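Week 4: Reading a survey claim

Notes for the evening section, Purndale campus

Start with the headline that went around in October: "Most shoppers in Cadusow want later store hours." The full write-up admits that 200 people answered. It leaves out how many were asked, and that missing number matters more than the one we got.

Suppose the forms went out to a few thousand homes. The people who mailed them back are the ones who cared enough to find a stamp. I wouldn't call them shoppers in general, and neither should the paper.
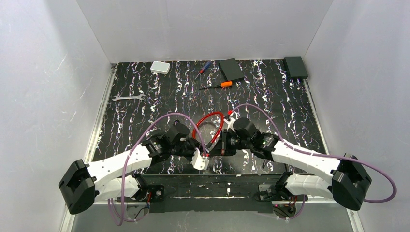

Next, the wording. The question read, "Would you like more convenient hours?" Try to imagine answering no. A better version would name a closing time and mention a cost, such as higher prices or fewer staff in the morning. My guess is that support would drop, but it's a guess, and you should treat it as one.

Then the figure itself: 60 percent. With a sample that size, drawn fairly, the margin is about 7 points either way. This one wasn't drawn fairly - so the margin, printed so proudly under the chart, tells us very little.

For next class: read the Hatura phone poll in the packet and write 2 paragraphs. Who could have been reached? Who would have hung up? Don't tell me the poll is "biased" and stop there. Say which way, and how you know.

Papers are due 2nd March, by the online drop box.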